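3.2 Home Preparation and Time Lost to Injury

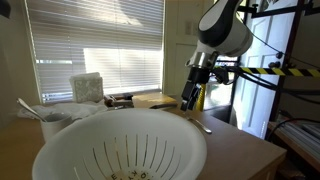 The second part of the study followed players at Harnmont, a semi-professional rugby club, through 5 seasons. Squad lists and medical notes were supplied by the club and checked by two of the authors (Sarkar and Bhuiyan). A player entered the sample after 80 minutes of first-team play in a season. This gave 220 player-seasons, of which backs made up slightly less than half.

Each player kept a weekly diary of sleep, meals eaten at home, and travel to training. Diaries were returned to the team office at the end of each month. Those with more than two missing weeks were left out of the main analysis but kept for the check reported in Section 4. Meals were recorded by type only, and no attempt was made to estimate portions.

Figure 2. Kitchen items on a table: a white colander, with a white mug and spoon beside it.

Time lost was counted in training days, following the method of Bandara and Crenshaw. Players who missed the August training camp were treated as available unless the medical notes said otherwise. Front-row forwards lost more days than any other group, and this held in every season. The link between regular home meals and days lost was weak once age and position were taken into account. Travel time showed a clearer pattern, which is examined in Section 3.3.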